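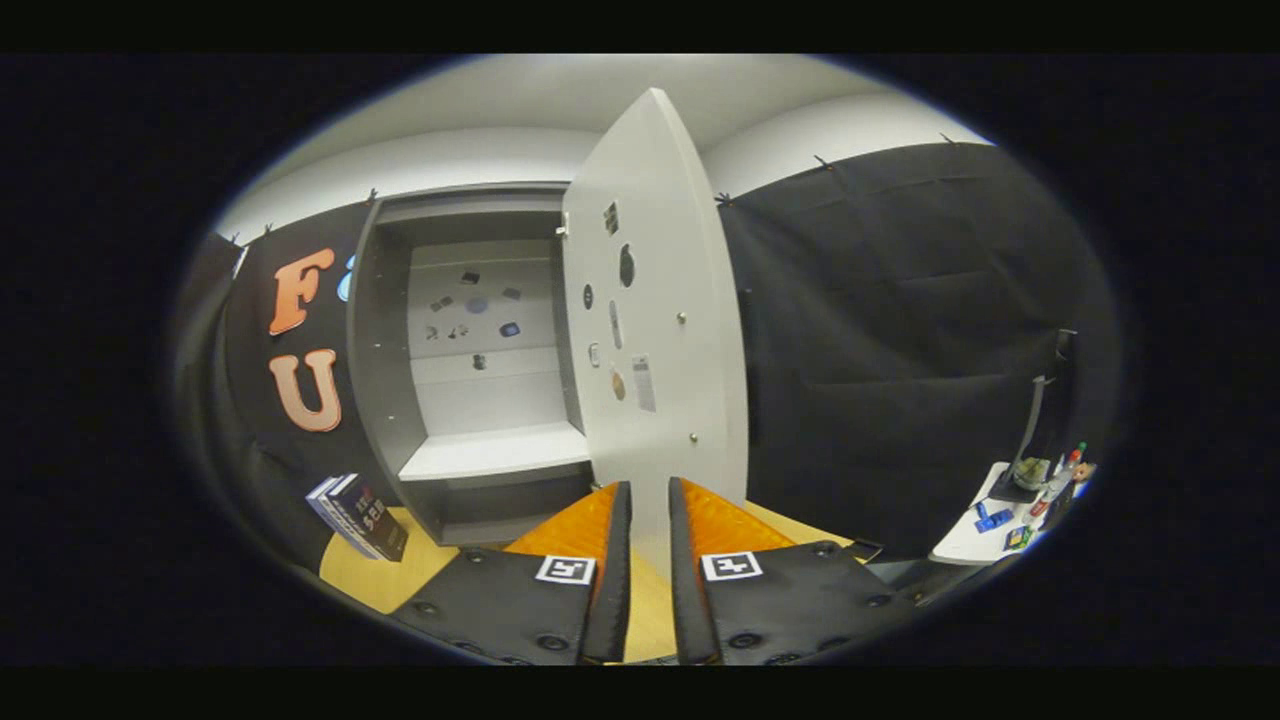

Tenho uma teoria sobre armários, e ela já me custou duas discussões em família: a gente só arruma o que fica à vista. A bancada brilha, a mesa está um primor, e lá dentro, atrás da porta, mora a verdade. Repare na face interna de uma porta de armário qualquer. Uma etiqueta impressa que ninguém lê desde a compra, um adesivinho escuro lá no alto, um par de parafusos saltados (adoro parafuso saltado, é sempre ele que engancha na manga do casaco!) e aquele trinco prateado pequenino que a gente só nota quando emperra.

Irina Coman
22 de junho de 2025
Leitura: 4 min

Em abril resolvi esvaziar o armário do corredor, um Nivus velho que veio com o apartamento. Achei que levava uma tarde. Levei o fim de semana inteiro e ainda fiquei com uma sacola de coisas sem nome, que continua encostada na porta do quarto enquanto escrevo.

E olha, não sou contra a bagunça escondida. Minha irmã comprou aquelas caixas transparentes da Cokside, todas do mesmo tamanho, e agora passa a vida procurando coisas que cabem nas caixas. Eu prefiro uma prateleira só, bem vazia, e o resto como Deus quiser. Uma prateleira livre dá uma paz enorme, experimente!

O que eu defendo é modesto: abrir a porta uma vez por mês e ficar olhando, sem pano na mão, sem lista. Da última vez achei a chave da bicicleta e um parafuso que até hoje não sei de onde caiu. Guardei, claro. Está na prateleira vazia.

2.073 compartilhamentos
2 comentários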